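Lurkbridge Grain Storage
Products > Small farm storage > Sealed grain bags

Narnar sealed grain bag, 63 kg

Keep maize, beans, sorghum and millet safe from insects after the harvest, without chemical powder. The Narnar is an inner bag that closes tightly against air. You put it inside a normal woven sack and you store it in the house or in the shed. 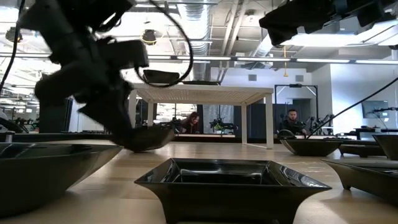
Reading time: 3 minutes

Why we sell a bag

Many small farmers sell their grain in the first weeks after the harvest, when everybody is selling and the price is low. They do this because they know that weevils will come if they wait. Some months later the same family must buy grain at the market, and at that time it is expensive. A good storage method gives the farmer the choice of when to sell. It also leaves more food in the house during the hungry months.

How it works

The grain and the insects inside the bag use up the oxygen. When the bag is well closed, new air comes in only very slowly. The insects stop feeding and most of them die. There is no powder to mix and nothing to wash off before cooking. The grain can also be kept as seed, if it was dry enough when it went in.

Please note that the bag does not dry the grain. If you close wet grain in it, you will get mould, and mould can make people and animals ill. Dry first, then fill. If you have no moisture meter, you can use the salt test, which is explained in the leaflet that comes with every pack.

What is in the pack

The standard pack has 6 inner bags, 8 closing cords and the printed leaflet. The two additional cords are there because cords get lost. Outer sacks are not included, as most of our customers have their own. If you need them, please order the Puma woven sack, which has the right width for the Narnar and a double seam at the bottom.

Details

Capacity: 63 kg of dry maize
Material: polyethylene with a barrier layer
Colour: clear, with green print
Closing: twist, fold and tie
Use: more than one season, if there are no holes
Smallest order: one pack
Large orders: from 2000 bags, please ask for a price

Filling and closing

Look at the bag against the light before you fill it. A very small hole can be covered with strong tape on both sides, but a bag with several holes should not be used for storage any more. Put the inner bag in the woven sack and fold its upper part over the outside. Fill slowly and shake the sack from time to time, so that not much air stays between the grains.
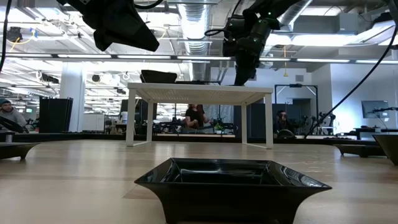
Leave enough free plastic at the top to make a good neck. Press the air out with your hands, twist the neck until it is hard, fold it over and tie it two times with the cord. Then close the outer sack separately.

After this, leave it alone. Each time you open the bag, fresh air enters and the work begins again from zero. For families who take grain every week, we advise to keep one bag for daily use and to let the others stay closed.

Where to keep it

Put the sacks on wood or on bricks, a little away from the wall. Keep them out of the sun. Mice and rats are the biggest enemy of this product, as the plastic does not stop their teeth. Clean the floor well, close the holes in the wall and do not leave loose grain near the sacks.

Which model should I choose?

The Narnar is made for households and small groups. If you are a cooperative and you store for many members in one building, the Inamar cocoon is probably better for you. It works in the same way but takes complete stacks of sacks, and it has a zip instead of a cord. It costs more, and it needs a flat floor.

Delivery

Packs are sent flat and do not take much space. We ask farmer groups to order before November if they want the bags for the main season, as transport becomes slow at the end of the year. Used bags can be given back to us with your next order, provided they are clean and empty.

Prices are sent on request, with the transport to your district included.

Page updated 4/17/23

Related products: Inamar cocoon, Puma woven sack, closing cords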